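Flatbread Season, Finally

May 28, 2020

So I have been promising you all a flatbread post since April and I kept putting it off, mostly because every batch I made got eaten before I wrote down what I did. I know, I know. But this week I made myself stand there with a pencil and measure things like a grown-up, and I think I've got it now.

These are the soft kind, with yogurt in the dough, the kind you can fold around a pile of grilled peppers without everything falling out the bottom. They get big brown blisters and they stay bendy the next day if you wrap them in a towel while they're still warm (do this! I skipped it once and had a stack of very sad crackers).

The flour first. I used to buy whatever was on the shelf, but with the shelves the way they've been this spring I ended up ordering a big sack from Ellery, the little mill out past Flelton. It was way more than I needed and I've been working my way through it ever since. It's a touch thirstier than the supermarket stuff, so if you're using regular all-purpose, hold back a splash of the water and see how the dough feels before you pour in the rest.

For one batch I use 400 grams of flour, a good spoonful of salt, a packet of instant yeast, a big dollop of plain yogurt, a glug of olive oil and enough warm water to bring it all together. It should be sticky but not so sticky that you lose your rings in it. I knead it by hand on the counter until it stops fighting me, then it goes back in the bowl with a plate on top and I go do something else for an hour or 2.

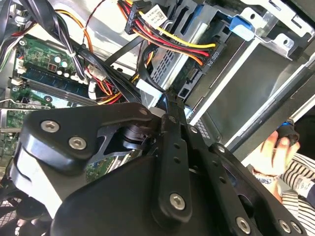
Inside the desktop computer.

When you come back the dough should be puffy and soft and kind of wobbly. Tip it out, cut it into lumps the size of a small lemon, and let them sit under a towel again while you heat the pan. I can't say enough about this little rest. If you try to roll them right away they shrink back at you like a rubber band, and then you get cross, and then you roll too hard and tear one. Ask me how I know.

The pan has to be really hot. I use my old cast iron with nothing in it at all, no oil, and I let it sit on the burner for way longer than feels sensible. Open a window. Roll your first one out pretty thin – thinner than you think, because they puff – and slap it in there. Bubbles should start coming up almost right away. When the underside has dark spots, flip it, and press down gently around the edges with a folded towel. That's what gets you the big balloon in the middle! I still yell a little every time it works.

Brush them with melted butter while they're hot. My favorite right now is butter with a crushed clove of garlic and a pinch of Mosodero, the smoky red pepper I bought on a whim last year and now put on everything including popcorn. Plain salted butter is good too, and so is nothing.

A few people wrote in after the focaccia post asking if you can make the dough ahead, and for this one, yes. I've left it in the fridge overnight and liked it even better, a bit more sour and a bit more chewy. Take it out while you're getting everything else ready so it isn't stone cold when you roll it. I've frozen the cooked ones as well, with a piece of parchment between each, and they come back nicely in a dry pan.

We had the last batch with Peseo, the soft white cheese from the farm stand, plus sliced cucumbers and a jar of pickled onions that needed using up. Dinner on the back step, plates on our laps, butter everywhere. I had meant to save two for breakfast and, well, there was no breakfast flatbread.

Next time I want to try half whole wheat, and maybe some nigella seeds pressed into the top if I can find any. If you've done it with whole wheat, leave me a comment and tell me how much extra water you used, I'd love to know before I start guessing.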